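Brurgate opens its doors to young people who arrived alone
30 November 2021

I'll admit I nearly didn't go on Saturday. It was bucketing down, the bus was late and I'd been promised "a few speeches and a samosa", which isn't always my idea of a weekend. But I'm so glad I did, because the new house on Chowdary Road is open at last and I got to meet some of the people who are going to live in it!

If you've missed the story so far, the house is for 16 and 17-year-olds who have come to this country without a parent or any other grown-up to look after them. Until now, anyone that age who was placed in Brurgate ended up in a hotel by the ring road or was sent on to a town 40 minutes away, often in the middle of a college term. The new place has room for 7 of them, with a member of staff there day and night.

It's run by Cidura, the small charity that's been doing the Thursday drop-in at the library for years. Lovisa Sundqvist, who manages it, told me they first asked for the building in May and were turned down flat. They went back with a petition signed by 3,000 people (mine's on there somewhere, probably smudged) and the council had a change of heart.

"I'd got used to hearing no," she said. "When the letter came I read it in the car park and then I had to sit there for a bit."

I had a long chat with Ilango Palaniappan, who is 19 now and came here by himself at 15. He spent his first winter in one of those hotel rooms. He said the food was fine and the people on the desk were kind, but he didn't learn to cook or pay a bill, and he went whole weekends without talking to anyone. These days he's training as an electrician and he'll be at the house two evenings a week, helping with homework and forms and, he says, losing at table tennis.

"They'll ask me the things they don't want to ask a social worker," he told me. "Which bus. Where you buy a phone card. Is it normal to be this cold."

Not everybody on Chowdary Road was keen, and I don't want to pretend they were. Ravindran Reddy lives three doors down and spoke against the plans over the summer, mostly about parking and noise. He came along anyway and had a good nose round. He still thinks the neighbours were told too late, and I think he's got a point there, but he's offered to lend them his mower in the spring.

We were let in to see the ground floor and one of the bathrooms, and then it was coats off and tea.

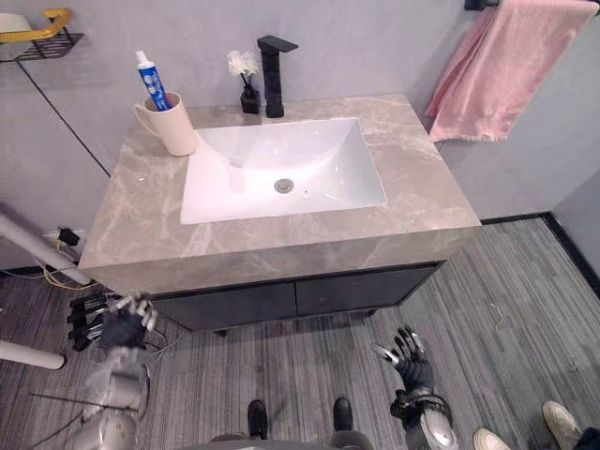 One of the bathrooms, with flowers by the tap.

Money is the next worry, as ever. The council is covering the rent and the staff, but not the extras, so Cidura is trying to raise 4,000 pounds for bikes, laptops and a proper English tutor. The Grimix bakery has started things off with 300 pounds from its cake stall, and very nice cake it was too.

Ese Bako, who's in charge of the day-to-day running, says the first residents move in next week. She won't be giving out names or letting reporters hang about, and quite right. What she would like is winter coats in small and medium, decent rucksacks, and anybody who speaks Tigrinya or Pashto and has an hour to spare.

Thenmozhi Nadar is looking after donations. You can leave things with her at the library drop-in on Thursdays between four and six, but please don't take them to the house.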